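Gallery: teaching the grippers

I've been meaning to put these up for a while! We've been running our automation project at Keltico since spring, and most of you have only seen it as a line in the newsletter, so I dug through my folder and picked two favorites. Both are from the bottle work, one from head height and one from right down at the grippers.
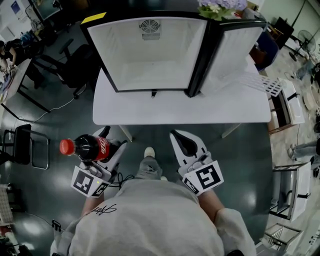
A gripper in each hand, cola bottle sideways in the left one, fridge door open and waiting. The hydrangeas on top get a lot of compliments.
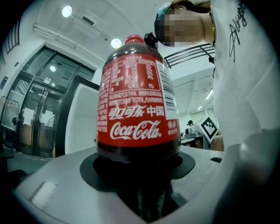
Same kind of bottle, much closer. I like the ceiling lights and the glass doors back there behind it.

Kernthorpe, April

So, what does a day of this look like? You pick up the pair of grippers, you do an ordinary job with them, and you do it again. Our target for the fridge task was 500 good runs, and I did 46 of them myself before lunch one day (my forearms had opinions about that). You can't use your own fingers, so you end up thinking hard about things you've done without thinking since you were four. Which way does the cap point? Do I turn my wrist now or when I get to the shelf? It's slow at first and then something clicks and you're just putting drinks away – with very strange hands.

What I really wanted to write about is how it has changed things for us in restocking. Before Tomerus (that's our name for the project, please don't ask, there was a vote) most of us spent the shift on our feet between the stockroom and the coolers. Now 13 of us rotate through the recording room, two hours at a time, and then go back to the floor. I was pretty nervous about that. So were plenty of other people, and the first meeting was loud! Were we teaching a machine to take our shifts? We asked, and we got an answer in writing that covers the next year. I'd have liked it to cover more than a year, and I've said so.

The good parts, though. The people who know the job best are the ones showing how it's done. One of the night crew has a way of rolling a bottle onto the shelf so the label lands facing out, and it went straight into the instructions. We also got a pay bump for recording hours, and my knees are very happy with the change. On the other hand, I miss the talking. Restocking in pairs was where I heard all the news, and recording is quiet work – you're concentrating, the other person is concentrating, and suddenly it's time for a break.

Skov, the software we log everything in, is still a pain. Last month it threw out 126 runs over a naming mix-up and we had to do the whole lot over. There's a fix coming, they say.

Cans are up next, and I'm told they dent if you squeeze too hard. I'll add more pictures once we get going on those.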